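8 July 2022

By a staff columnist

Every summer a new league table of countries comes out, and every summer I get a little crankier about it. This year's arrived in my inbox with a cheerful press release and a map in five shades of green. Dark green for the nations that are doing wonderfully, pale mint for the ones that should be ashamed of themselves. I grew up in a pale mint place, so maybe I'm touchy.

My complaint is with how we talk about schooling and development in general, and with one habit in particular: counting years in a classroom as if they were bricks in a wall. A child sits at a desk for 8 years, so that's 8 units of education, and you can add them up across a whole population and get a lovely big number. Ministers love it. I understand why they love it! It goes up almost every time you look, and you can put it in a speech.

But I spent part of last December in Ornach, the town where I went to school, and I can tell you that a year in one building there is worth a good deal less than a year in another one a bus ride away. At my old primary school the classes have gotten so big that they run in two shifts. The morning kids go home at lunch and the afternoon kids take their seats while they're still warm. On paper both groups get a full year. In practice they each get something like half the reading time I had, and I didn't have a lot.

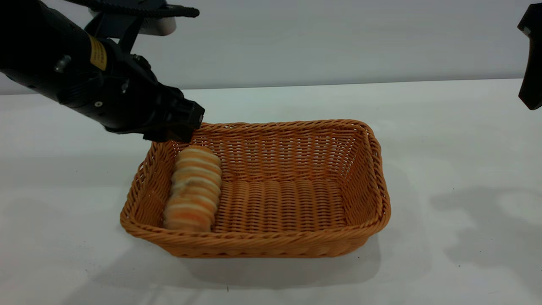

Up the valley in Drarwood there's a school with 212 pupils and a head teacher who threw out the timetable and started over. Mornings are reading and arithmetic, full stop, and a child who hasn't got the hang of it by ten stays with the same teacher until lunch. No fancy tablets, no foreign consultants. Parents I talked to there grumbled about the missing art lessons (fair enough, I'd grumble too), but their nine-year-olds were reading the backs of medicine boxes to their grandmothers, and getting the dose right. Which of these two schools does the league table prefer? It can't tell them apart. A year is a year.

I should say that I'm not against measuring things. People who say "you can't put a number on a child" tend to be people whose own children are going to be fine whatever the number says. When I was reporting on budgets, years ago, the only reason anybody in the capital noticed the northern districts at all was that one dull annual table showed them at the bottom, year after year, in black ink. A number can be a kind of megaphone for folks who haven't got one. I just want the number to be about the right thing.

And the right thing, if you ask me, is what a person can do at the end of it. Can she read a contract before signing? Can he work out whether the loan is a bad one? It's slower and more expensive to find that out than to count desks. You have to send somebody into the room with a test and sit there while it's done. Fine. We send people into rooms to count votes and inspect boilers, and I think a kid's arithmetic deserves at least the effort we give a boiler.

The other thing missing from these tables is health, or it's there but squashed down into life expectancy, as though all that mattered was the date on the gravestone. Jalosora, the fishing district on the coast, looks perfectly respectable on that score. People live a long time there. They also spend a lot of those years with bad eyes and bad backs, and the kids have so many stomach bugs in the rainy season that the classrooms thin out for weeks. A cheap water project fixed part of that on the east side of the bay. The west side is still waiting. A child who is sick for a month doesn't lose only the month - she comes back to a class that has moved on, and she sits there politely understanding nothing, and every one of those days gets counted as education.
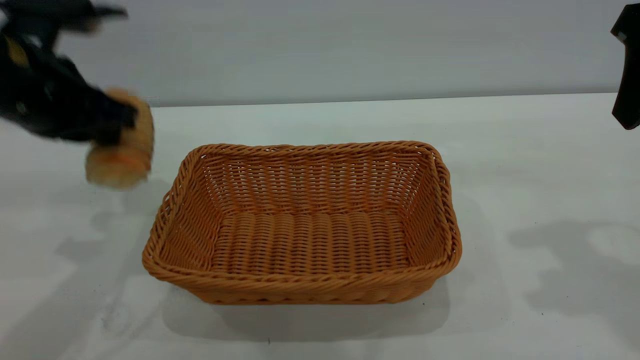

So what should a government with not much money do first? My answer is boring, and I've been giving it at dinner parties for years: feed them and check their eyes. School breakfasts aren't glamorous. You can't cut a ribbon on a bowl of porridge, and nothing about a plain bread roll and a wicker basket is going to make the evening news. Still, a kid who has eaten can listen, and a kid with glasses can see what she's supposed to be listening about, and I'd put both well ahead of another computer lab with a padlock on the door.

Gündoğdu tried it on a small scale, with breakfast in three schools and a visiting optician twice a year. The program handed out 375 pairs of glasses before the money ran dry. I talked to a teacher there who had spent two years believing one of her boys was lazy. He couldn't see the board. She was still upset about it when she told me, and she kept coming back to it while we were supposed to be talking about textbooks.

None of that moved the country a single place up the table, by the way. The boy had been attending all along, so he'd already been counted.

I know what the people who build these rankings will say, because they've said it to me by email, quite nicely. The good data doesn't exist for most countries, and a rough measure beats no measure. I agree with the first half. On the second half I go back and forth. A rough measure that everybody knows is rough is a useful thing to have around. Once it gets a map and a press release, though, ministers start steering by it, and the cheapest way to climb is to keep kids enrolled and not look too hard at what happens after the bell.

If I had the minister's ear for five minutes I'd ask for one honest reading test, given in every district, with the results pinned up outside the town hall where parents can see them. Ornach's would be embarrassing. I'd still like to read it.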